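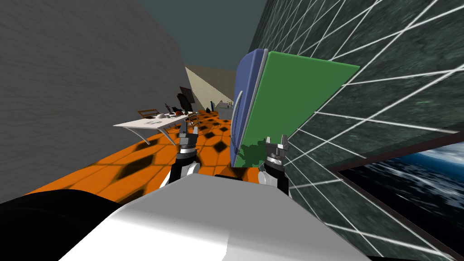 3 min read

Teresa Kaczmarczyk has managed interior standards at the Numwood housing association for 17 years, and in that time she has approved a great many wall finishes. Her office receives the largest share of its requests in August, when most leases turn over and new residents ask what they may change.

"The question people bring to us is almost always color," she said. "What they need to settle first is the surface. A smooth wall and a textured wall will take the same paint very differently, and residents are often unhappy with a shade that looked fine on the card."

The association oversees 1302 apartments, and its finish guide was last revised under her direction. The new edition permits stone-patterned coverings on one wall of a living room, a change that residents had requested for several years. Ms. Kaczmarczyk opposed it at first.

"I thought the rooms were too small for it," she said. "Then Peter Hrubý asked me to look at the Skasano building, where the former owner had allowed it. I went on a Tuesday morning and again after dark. I changed my recommendation that week."

Mr. Hrubý, who supervises repairs at Skasano, remembers the visit. "She brought her own lamp," he said. "She moved it from one side of the room to the other and wrote down what happened to the seams."

Seams remain the chief source of complaints. Under the guide, patterned coverings must be hung by an approved installer, and the wall must be sealed and left for 2 days before work begins. Mr. Hrubý would have preferred a longer interval for outside walls -- the older buildings hold moisture well into spring -- but he accepts the rule as written.

Residents may hang framed pictures on a patterned wall, provided that the fixings are removed and the holes filled at the end of the lease. Adhesive hooks are not permitted. "They take the face of the covering with them," Ms. Kaczmarczyk said. "We have replaced entire walls on account of one hook."

Asked what she has chosen for her own home, she said that every room is painted off-white. "My husband would like green," she added. "We have been discussing it."

Requests under the revised guide may be submitted at the Sobczak Street office during regular hours.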